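About Us | Kallard Folding School

Welcome to Kallard! We teach people how to look after the clothes they already own — how to fold them, store them, air them, de-pill them, and get them back out of the drawer in one piece. We love this stuff. If you have ever opened a closet and had a pile of knitwear slide onto your feet, you have come to the right place.

How we started

Kallard began as one evening class in the back room of Siltden, a fabric shop with very good light and very bad heating. The class was called Sweaters Without Tears, 10 people signed up, and everyone was told to bring the knit they were most afraid of. We had a cable-knit the size of a tent, a cardigan that had been on a wire hanger for years and had the shoulder bumps to prove it, and a great deal of black wool, which shows lint like nothing else on earth. The class ran well over time and people were still folding in their coats. We booked the room again the next morning!

These days we have our own space, with long padded tables and a wall of shelves we built in every depth we could think of, so you can find out what fits a closet like yours before you buy anything. Siltden is still a good friend and still sells us our cotton tape and muslin bags.

What we teach

Our classes are small and very hands-on. The beginner course, Drirkora, runs over 3 sessions and covers T-shirts, knitwear, and the awkward things (fitted sheets, hoodies, anything with a collar that won't lie down). You bring your own laundry basket, full. Clean, please.

Knitwear gets a whole session to itself and it is easily our favorite. We start every sweater the same way: face down, back smoothed flat, sleeves straight out to the sides. Then one side comes in toward the middle, the sleeve doubles back along the body, the other side follows, and the hem comes up in halves or thirds depending on your drawer. Chunky knits go in halves. Fine ones can be rolled from the hem, and we will happily argue with you about which is better.

We also teach a short class called Hứa, for people packing for a trip or a move. It's all suitcases, and it gets loud. Past students have managed 34 items in one carry-on, though we can't promise they all came out ready to wear.

You don't need a special table

People often ask what equipment they should have at home. A bed is perfect! It's the right size, it's soft enough to hold a knit in place while you smooth it, and you probably put the clean laundry there anyway. Make the bed first, pull the cover tight, and work from the side you can reach most easily. If the cover is patterned, all the better — a stripe or a zigzag gives you a line to square your hem against.

Things we care about

Fibers, first of all. We read care labels out loud in class and we look up every symbol we don't know. We hang very little and fold a lot. We think a drawer should suit the person who opens it, so if you want your sweaters sorted by color, or by warmth, or by which ones the dog has slept on, we'll help you do that.

Visiting

The next open evening is 17th November, and the Drirkora course starts again in April. Drop in, try the shelves, bring one sweater. To book by text, send the word FOLD to 3471 and we'll get back to you with dates.

From our guest book 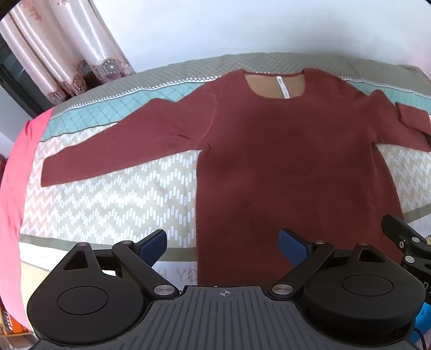 Marisela wrote that she had been folding sweaters front side up all her life and fighting the sleeves every time, and that turning them over had freed up enough of her drawer for the scarves. She would like a class on scarves next, please.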